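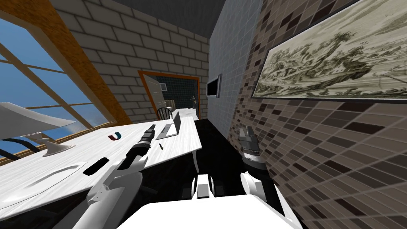 Opinion > Standards > Measurement

News Opinion Archive Letters Subscribe

July 27, 2024
By Lorenz Zaugg

Print the uncertainty on the bill

A domestic water meter is a measuring instrument, and its reading has an error. The bill hides this. My last one from the Atwood utility charged me for 369 units, with no tolerance given anywhere on either side of the sheet.

The meter in my basement is a Fankhauser rotary piston type. Its data plate allows an error of 2 percent over the normal flow range and more below it. A dripping faucet runs in that lower range for most of the day. Small leaks are therefore the flows the meter records worst, and they are also the ones that customers dispute.

I asked the utility for its test records. It sent results for 803 meters pulled from service and checked on a bench in October. Most read low. A few read high enough to fail, and the owners of those meters got a refund for one billing period. How long the meters had been failing was not recorded, so the choice of one period has no technical basis that I can find.

The usual objection is that a tolerance would confuse people. Kitchen scales and bathroom scales already come with one in the manual, and their owners cope. A line reading "369 units, plus or minus 7" takes up less space than the payment slogan.

The second objection is cost. Gridov, the billing software used in Atwood, already stores the meter class for each account. Printing it requires a change to the template. Drondia, the next town over, made a similar change when it added the meter's installation date.

I would start with meters that have logged more than 1,000 units since their last test.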